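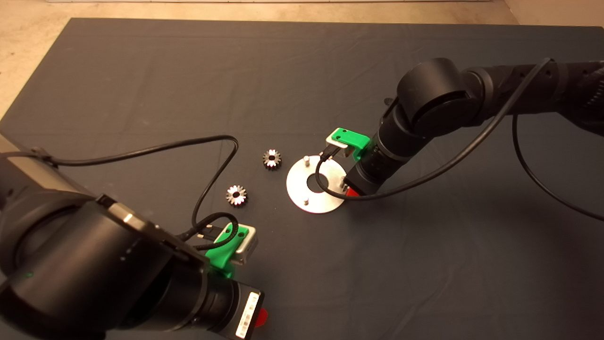
Round carrier plate on the assembly mat, Colness shop

About Stestum

We make small gear sets for people who fix and build things that turn: clocks, music boxes, feeders, the odd window display. Stestum started in Colness with one bench and a lot of borrowed patience, and we have since grown to a crew of 14 (plus whoever's kids are around in August!).
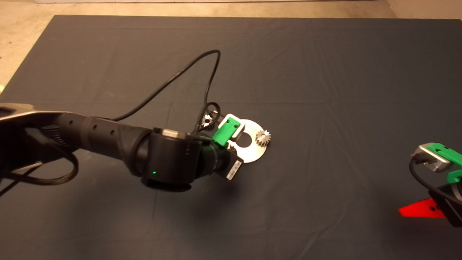
Our best-known product is the Fallidska, a plate-and-gear set we have been fussing over for years. People write to ask how it goes together, and we're always happy to talk about it. The small spur gears sit on either side of the big hole in the middle of the plate, and we like to work over a dark cloth, where bright metal shows up nicely and a dropped part doesn't roll far. 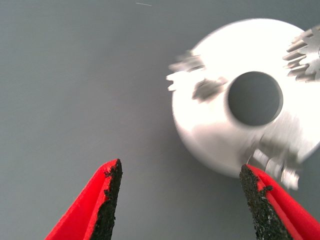
Plate with its center hole and gear teeth

The smaller Sani set came later, at the request of teachers. We keep 68 sizes of gear on the shelf and will cut others if you send us a drawing, or even a decent sketch on the back of an envelope.
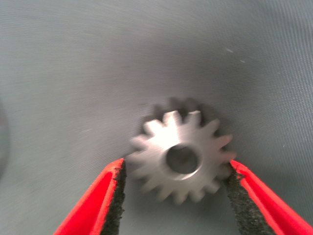 A single spur gear on gray fabric

Come by the shop if you're near Colness. The coffee is on and we love visitors.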